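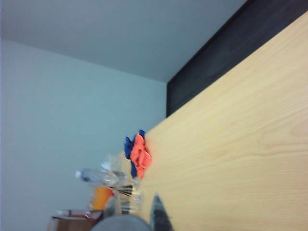
**Call for participants: Household Budget Diary Study**

The Riis Institute invites adults living in Mandley to take part in a study of everyday household spending. Participants will keep a written diary of purchases for 9 weeks, beginning in October, and attend 2 interviews at the Institute's office.

Applicants must be 18 or older and share a home with at least one other person. Each participant who completes the study will receive $400.

Applications should be addressed to Dörte Nolte, Study Coordinator, Riis Institute, 81 Cengate, Mandley. Current employees of the Institute are not eligible.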